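Bredik cup-handling set, open day notes

Hi! I put this README together after our September open day, when Pendovier let visitors watch us record cup handling with the hand-held grippers. The set has 239 recordings, all on paper cups, and nearly 200 of them use both hands.

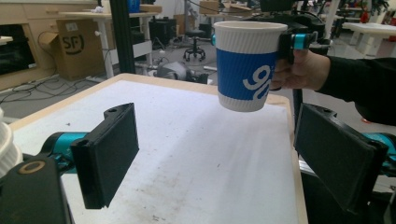 One cup held up over the table, gripper view.

Teresa Foley gave the talk and I ran the table (badly at first, I was nervous!). Most people wanted to know about the tall stacks, so that's where we spent the morning. 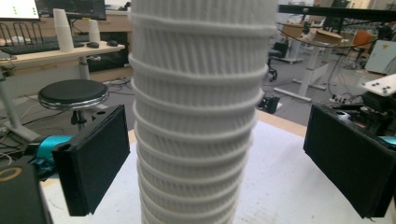

Nested cups like to stick together, so please check the "stack" tag before you train on anything. I labeled those by hand and I'm sure I missed a few. Mirjam Dierckx is going through them again.

After lunch we switched to two grippers, and the questions got a lot harder.
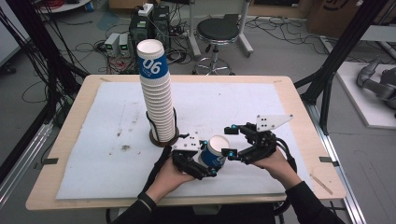
Both grippers at work beside the stack, head view.

Files are sorted by view, then by task. Found a bad label? Send me the recording number and I'll fix it in the next version.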